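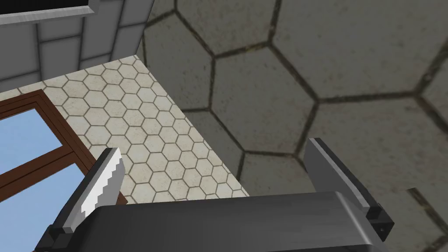 Cheng-en Chiang has a spreadsheet where the failures go, and it is longer than the one he shows visitors. He runs data collection at Lunside, a small outfit teaching a robot gripper to do household chores by giving it examples to copy. The examples come from a simulator. A person steers a virtual gripper through a rendered house, the software records every move, and a learning system called Yau is trained on the lot.

The pitch is that simulated examples are cheap. I watched for a morning in February and I'm less sure. One operator needed 12 attempts to get 3 recordings Chiang was willing to keep. The rest were binned for hesitation, for bumping into things, or for reasons he had trouble putting into words.

"You know a bad one when you see it," he told me. Maybe so, but that is a strange foundation for a system meant to replace judgment calls.

The camera rides with the gripper, so the operator sees what the machine would see. Often that's a wall, or a plank, and not much to tell you which room you're in.

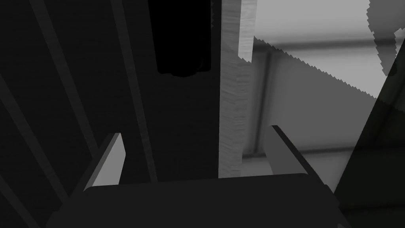 *The simulated gripper, fingers open, in front of an upright wooden board.*

Lunside says Yau now finishes 47 per cent of its test chores. Those tests are run in the same simulator, on the same kinds of surfaces. When I asked about real kitchens, Chiang mentioned a trial at Flindwood that covered almost 10 chores and hasn't been written up. He wouldn't give me the score.

His answer to most doubts is more examples. A second group of operators is due to start at the Plamstead office, working from the same written instructions. I read them over lunch. They spend a page on how to name the files and one line on what counts as a good grasp.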